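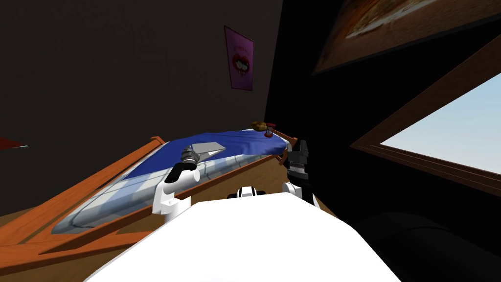

The Vunenen two-finger gripper is sold as a drop-in part for most two-armed robots, and we stock it with some reservations. Plasard's brochure promises "confident handling of household items". We would put it more modestly. Our simulated bedroom puts a small red-capped jar on a blue blanket, close to the headboard, and that sort of job tells you more than the brochure does. Soft bedding gives under a load, and the maker's figures were all taken on a hard bench.

**What you get**

- Gripper body with 2 flat fingers
- Wrist adaptor and 4 bolts
- Simulation model for Flitudeck (version 3 or later)
- Printed setup sheet

Weight with the adaptor is about 188 g by our scales. The brochure leaves the adaptor out.

**Flat things on floors**

Plasard also lists "thin and flat objects" among the uses. We asked what counts as thin and have had no clear reply since February. A framed picture lying face up is a fair thing to try before you buy, and the simulation model is free to download, so try it there first.

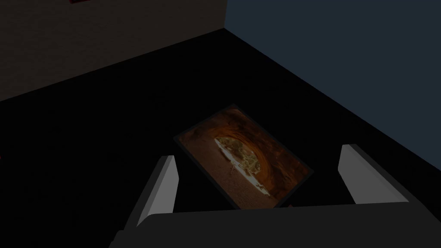 Ask yourself, too, how far the fingers must open for the things you mean to lift, and whether you can come at them from the side. If you can't, the Berrada suction head is cheaper and may suit you better - though it is no use on cloth.

**Returns**

Unused grippers can come back with all the bolts. Questions about fitting go to Sanaa Tazi at the parts desk. Please tell her which arm you have and which version of Flitudeck you run.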